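Caderno da bancada – Okotus, novembro

Entrada de hoje, escrita aos pedaços entre uma compilação e outra. A ideia era simples: trocar o planejador antigo pelo ramo novo do Kalniņš (o nosso planejador de dois braços, para quem chegou agora) e ver se a tarefa das garrafas continua rodando de ponta a ponta. Mexi também no filtro que recorta o próprio robô da nuvem de pontos, e foi aí que passei a manhã inteira, claro!

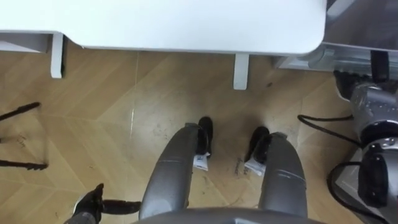
O filtro trabalha com o modelo do robô inflado, e a margem que herdei era generosa demais nas pernas e mesquinha nos braços. Resultado: ele comia pedaço do piso e deixava passar o que não está no modelo. Os dois cabos pretos pendurados no braço direito, por exemplo – um faz uma laçada por cima do chão – não existem no URDF, e o planejador os tratava como obstáculo colado no cotovelo. Coloquei uma cápsula extra presa àquela junta. É feio, mas o braço parou de se recusar a sair da pose inicial. E o piso em espinha de peixe, todo riscado, não atrapalhou o ajuste de plano, coisa que eu jurava que ia acontecer.

Depois fui para a detecção. O Fistby separa bem as duas garrafas quando há um vão entre elas, só que a máscara da tampa verde vaza quando ela encosta na borda de cima da imagem. Baixei um pouco a inclinação da cabeça no arquivo de configuração e deixei anotado no repositório. Para a de tampa amarela não mudei nada. 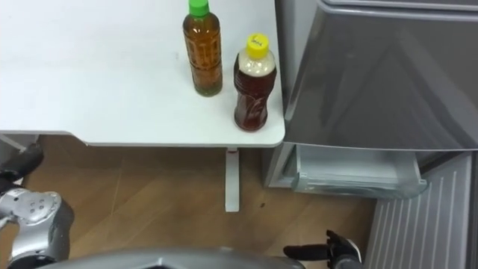

Planejamento até a gaveta

O alvo é a gaveta de baixo do aparelho cinza, e o gargalo é o canto arredondado da mesa. O mapa de colisão usava uma caixa de quina viva, então o planejador dava uma volta enorme por fora, linda de ver e completamente inútil. Troquei por uma malha com o canto certo e aumentei o limite de tempo para 400 ms. Com o limite velho, 2 de 8 consultas voltavam sem solução; repeti as mesmas 8 com o novo e todas fecharam.

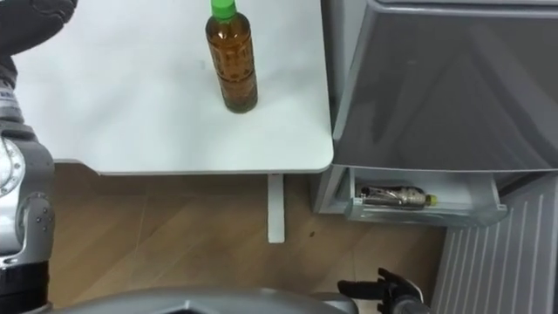

O que ainda me incomoda é a pose final. O planejador entrega a garrafa deitada ou em pé conforme a semente, e a restrição de orientação só entra no último trecho. Quero passar isso para a árvore de comportamento do Brarimholm, onde dá para ler sem abrir três arquivos.
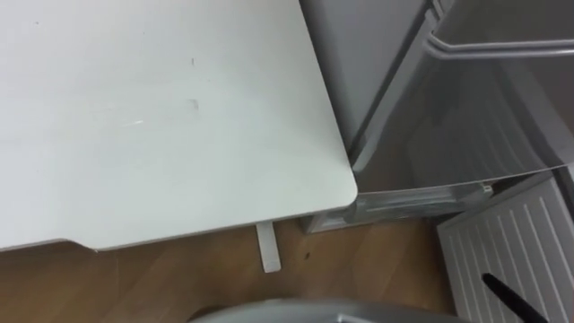 Autora desta entrada: responsável por percepção e planejamento, Okotus

Pendências, antes que eu esqueça: subir a cápsula dos cabos como parâmetro (hoje está escrita direto no código, desculpem), regravar a malha da mesa com a borda da frente, que tem um degrauzinho do lado esquerdo, e rodar a detecção com o tampo vazio para ver se as manchas viram falso positivo. O ramo está aberto e os logs ficaram na pasta de sempre. Quem for usar o robô à tarde, por favor, recarregue a configuração da cabeça antes de lançar o Fistby.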